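Filed under: People & Work
September, by Catherine Farquharson

Bataineh has repaired bags and work gear in the same two rooms for 14 years. Most of what comes in is there for a zipper or a torn seam, and the owners usually want it back the same day.

"I tell them no," he says. "If I rush the stitching, you'll be back in a month."

He learned the trade at Trellum, a tent maker that has since closed. The first job they gave him was unpicking seams, and he did that until he could do it without cutting the cloth. 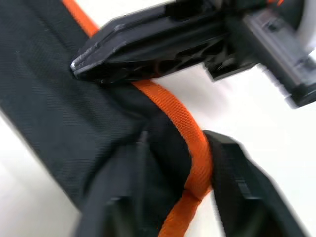
He left after a disagreement over pay and rented his first machine. Rent was the hard part. "I had 2 customers the first winter, and one was my uncle."

These days he opens at 9 and turns work away by noon. He charges by the hour and writes the price down before he starts.

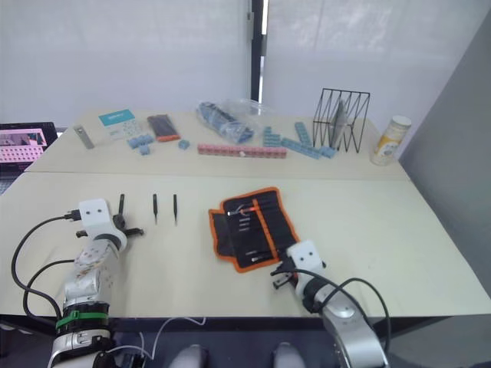

Wenia thinks he should charge more. She has told him so for years, and she keeps the books, so she knows what thread costs now. Bataineh says people will throw a bag out if the repair costs too much.

He would like to train someone. Two people have tried it and both left for warehouse jobs.
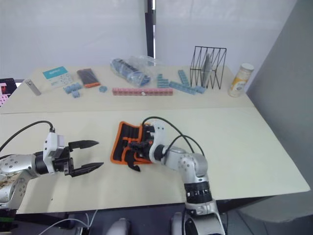
According to Gridum, the pay was only part of it, and a learner needs a full year before the work stops being dull. Bataineh agrees with that. He has put a card in the window again and is waiting for calls.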